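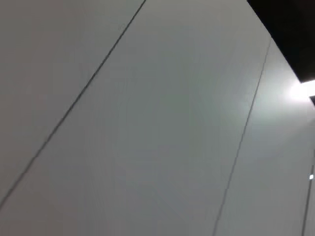 Pale gray panels with thin, dark seams.

Woo-jin Won spent most of January picking a gray. He had 193 swatches from Nolley and ruled out all but two before he opened a can.

The trouble with a plain panel is the light. A matte gray can go bluish at one end and close to white at the other, and the seams show more than people expect. Won tells clients to tape the sample up and leave it until Sunday. His own kitchen took some 100 hours, most of it sanding.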